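Reusing packing paper after a move?

Posted in Home & Moving by dadton_dweller

Hi all! We moved in August and I have a mountain of that plain tan packing paper sitting in the garage (the movers went through 300 sheets, mostly on mugs). My sister says put it all in the recycling, but it seems like such a waste. Has anyone gotten it flat enough to use for gift wrap or kids' drawings? And does the iron trick work or will I burn the house down?

Győző Tóth
I do this every year! Smooth the sheets out by hand first, then stack them under something heavy - I use the leaf from our dining table - and leave them until Thursday or whenever you remember. After that, iron on low with no steam, and put a thin dish towel between the iron and the paper. You won't get every crease out, and I kind of like the ones that stay. We wrapped all our Halász cousins' presents in it with red yarn and they looked great. Skip any sheet with tape on it, the tape melts and you'll be scraping your iron all evening (ask me how I know).

evmont_mel
recycle it. life is short

papercraft_jo
Don't recycle it yet! Wrinkled is better for some stuff. I tear mine up for papier-mache, and the really beat-up sheets go under the mulch in my tomato bed. For drawing, cut each one into 2 or 3 pieces and only keep the smooth parts, usually along the sides. I wouldn't bother ironing for kids, they don't care. Also check your local swap group, because people who are about to move will come and get the whole pile. Mine was gone by 9 the next morning, boxes and all.

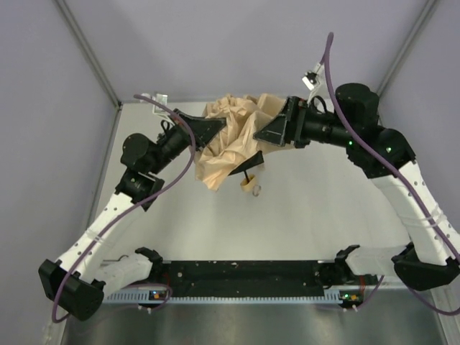

Tan paper with deep creases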